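# Chapter 7: What Does a Survey Answer Mean?

Somebody once asked 900 people in Trurstead whether they were happy with their local library, and 507 said yes. The council put the figure in a leaflet. It did not print the question, the order in which the question came, or the other answers people could have given. Readers were left to suppose that a "yes" on paper is the same thing as a contented person, and most of them probably did.

This chapter is about the wording of questions. It comes before the chapters on sampling because students tend to worry about sampling a great deal and wording hardly at all. A bad sample can sometimes be mended with weights. A bad question stays bad however many people you put it to.

Take the Trurstead case a little further. Chiamaka Ibrahim got hold of the original form and found that the library question came straight after one on whether libraries should be closed to save money. Anyone who had just defended the library was then invited to say if they liked it. She also found that "no opinion" had been left off the list. When she put the same question to a fresh group, first on the page and with "no opinion" restored, 189 people chose it. We can argue over what those people really thought. What we can't do is pretend they were all pleased.

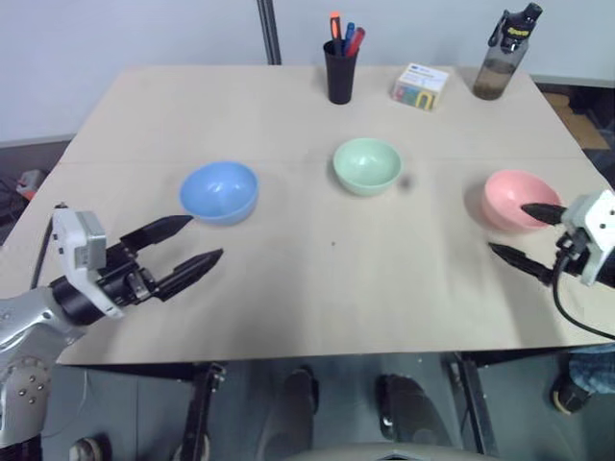
Answer choices do more work than most survey writers admit. A respondent rarely arrives with a view already cut to the shape of your boxes, and will usually pick the nearest one to be polite. Suppose you ask people to name their favourite colour for a bowl and offer them light blue, pale green and pink, the three on the table. You will get three tidy percentages. You will learn nothing about anyone who wanted white, or who has never cared what colour a bowl is, and your chart will show no trace of them. The same goes for questions on schools, buses and taxes, where the missing choice is harder to spot and the results get quoted for years.

The usual defence is that small faults cancel out. Pugh's handbook says so, and so did my own teachers. I have yet to see good grounds for it. Faults in wording tend to push everyone the same way - that is what makes them useful to people who want a certain result - and faults that all push one way do not cancel.

We shall look at 2 kinds of trouble: loaded wording (section 7.1) and order effects (section 7.2). The Lodby housing survey, which is often praised, will serve for both.

**Before you read on**

Find a survey result in a newspaper from last October. Write down the exact question if it is given. If it isn't, write down what you think it was, then write a second version that would have produced a lower figure.

## 7.1 Loaded wording

The Lodby form opened with the words "Do you agree that".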